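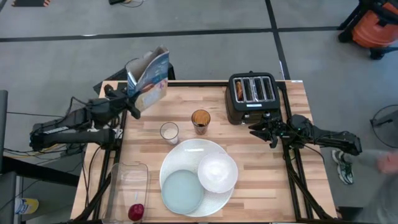
Subject: Re: [vundden-users] Saved words disappear after update

Hello Paula, hello all,

Paula Mocanu wrote:
> After the September update my list of saved words is empty on the tablet.
> On the phone I still have all 1552 of them. I tried to log out and in again,
> no change. Does somebody know if the list is lost?

I had the same problem with the Romanian–French pack. In my case the words were still there, but the app was showing the list of the wrong dictionary. Please open Settings, then Word lists, and look which dictionary is chosen at the top. After the update mine was set back to English.

If this does not help, you can export the list from the phone (Share, then Plain text) and import it on the tablet. The import takes at most 40 words in one go when you paste them, but a file has no such limit. Please use the file. I was pasting for more than 11 minutes before Lucía told me this.

One warning – do not press "Sync now" on the tablet before you have the export. I am not sure which side wins, the full list or the empty one.

Sulastri, do you know if version 2 of the pack changes this?

Kind regards,
Benoît Le Goff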